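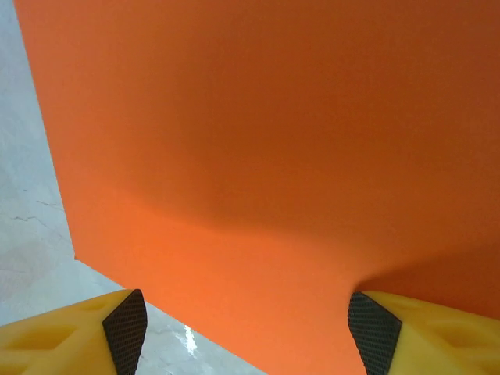

Fig. 4. Orange sheet on a pale surface, two cut edges showing.

Section 4. Laying out the cover sheet

Clear a spot bigger than the sheet. Everyone skips this and ends up working on top of the mail.

1. Take the orange sheet from the Terden kit and lay it on a hard, level surface. Carpet is level only in the opinion of carpet salesmen.

2. Look for the bend. If the sheet has one, turn it so the middle arches up, then press from the center outward with flat palms. Wait 50 seconds. The sheet is in no hurry.

3. Wipe off dust with a dry cloth.

CAUTION: Do not use a hair dryer. Shigeru Tsuji in our repair department has a drawer of sheets that met one, and he will show it to you.

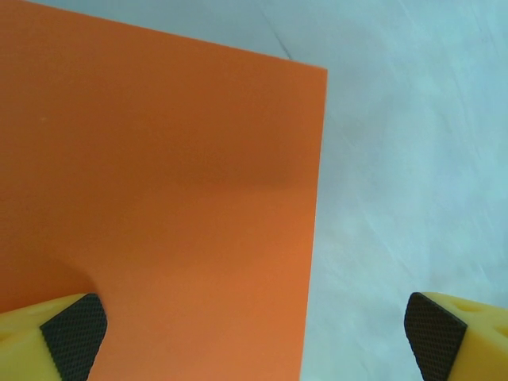 Fig. 5. Square corner, seen against the marbled work surface.

4. Pick one square corner as your starting corner and mark it lightly in pencil on the back. All later measurements run from this corner – including the ones in Section 13.

NOTE: Lines in your tabletop are not guide lines. Use a ruler.

5. Keep the offcuts until Section 13 is finished. Spare sheets are part no. 2556.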